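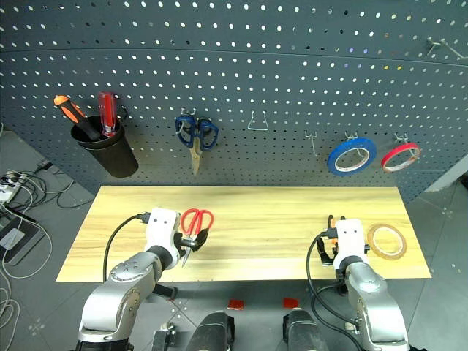 Tikau Home Cinema Club

By Tala Harb
February
4 comments

Last month I changed the screen in our club room. The old one was a pull-down model and it had waves at both sides, so every subtitle looked a little drunk. The new one is a Drokero fixed frame, 16 kilos with the box.

I ordered it from Sleiman and paid 758, delivery included. The fabric goes on with 33 small springs. My advice is to start from the middle of each side - I began in a corner and had to take everything off again.
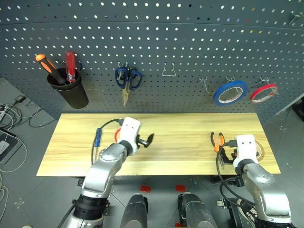 Tools and tape on the pegboard

The picture is now flat, but the black border is narrower than I expected. On Tuesday we try it with the Hondodo speakers behind.

Shares: 16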